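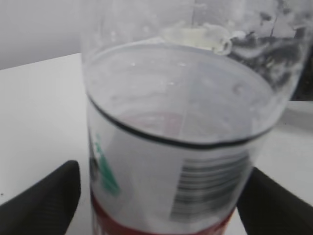
Cup and container task, bench session, February

Notebook section: student manipulation project, Cloltdale workshop
Entry by: Roswitha Teuber

Purpose of the session

The session was given over to the handling of clear plastic cups with a second container placed inside them. The task forms part of the sorting exercise that the student team will present at the end of term. In the exercise, the arm is required to take hold of a cup at the bench, lift it, carry it to the tray and set it down upright with its contents in place. The earlier sessions used empty cups only, and the team agreed in the last review that nested items should be attempted before any further work on speed.

Setup

The arm was used with the standard two-finger gripper and the black textured pads. The controller software is the Detura build that the team froze before the break. No changes were made to it during the session. Grip settings were entered by hand from the Vustix panel, and the values were copied to the shared sheet before each block of attempts.

The cup is the tall one, slightly wider toward the rim. The inner container carries a mostly white printed label with a green graphic, a barcode and a red band near the base. It was chosen by the students from the recycling box, and it stays with this cup until the task has been completed. Please do not return it to the box.

The wrist camera was left at its usual exposure. The cup wall is smudged and carries a milky residue, and there is a pale deposit on the inside near the top. It was decided to keep the cup in this state for the full session. The detector was trained mainly on clean cups, and the team wished to know how far its performance would fall on a cup of the kind that will be brought to the demonstration.

Procedure

1. Cup placed by hand inside the taped square, label turned to a different side for each attempt.
2. Arm sent to the start position above the bench.
3. Detection run once. If no cup was reported, the attempt was recorded as a miss and the cup was not moved.
4. Approach and close at the lower part of the cup.
5. Lift, hold, carry to the tray, release.
6. Result entered by the student at the keyboard, in the agreed wording only (miss, slip, tilt, good).

Step 6 requires attention. Several lines in the previous entry read "nearly" or "fine I think", and these could not be used when the results were brought together. The four agreed words are to be used without additions. Remarks belong in the notes column.

Results

The session comprised 56 attempts. The full table is in the shared folder under the project name, Wannasri, and is not repeated in this entry.

Misses were more frequent than with the clean cup. Most of them occurred when the barcode side of the label was turned toward the camera. In those attempts the detector drew its outline around the printed label and disregarded the wall of the cup. The resulting grasp point was too far inward, and the software rejected it as unreachable. This is the correct behavior for the software, although it is of little help to the task.

A second group of errors concerned the rim of the inner container. Seen through the plastic, it gives a thin dark ring across the cup, and on some attempts the detector reported that ring as the rim of the cup itself. The height estimate was then too low. The students proposed that the height be taken from the known cup dimensions whenever a ring is found below the expected rim height. The proposal is reasonable and will be tried, on the condition that it can be switched off for cups of other sizes.

Slips were few. Tilts were recorded at release only, when one pad let go slightly before the other. The same fault was noted before the break and remains open.

Images

The training folder held 2,210 images at the close of the session. After the unusable ones had been removed, 2,181 remained. The removed images were motion-blurred or had been saved before the gripper reached its position. Images with residue on the cup were kept. Two students asked whether these should also be discarded as being of poor quality. They should not. An image is to be removed for a fault in the recording, and the condition of the cup does not count as such a fault.

Labeling instructions, amended

The outer cup and the inner container are to be labeled as separate objects. The outline of the cup follows the outer wall, including any part seen against the gripper pads. Where the rim lies outside the picture, the box is to be drawn to the edge of the picture and the "truncated" mark set. Deposits on the wall are not to be labeled.

Work for the next session

- Repeat the block with the label side controlled, using 3 fixed positions marked on the tape.
- Test the height rule proposed by the students - on a copy of the build, not on the frozen one.
- Check the pad timing at release with an empty cup before any further nested attempts.
- Wipe the pads and the bench before starting. Leave the test cup unwashed.

The bench was cleared and the arm parked at 4:40 p.m. The key to the controller cabinet is in the upper drawer.

R. Teuber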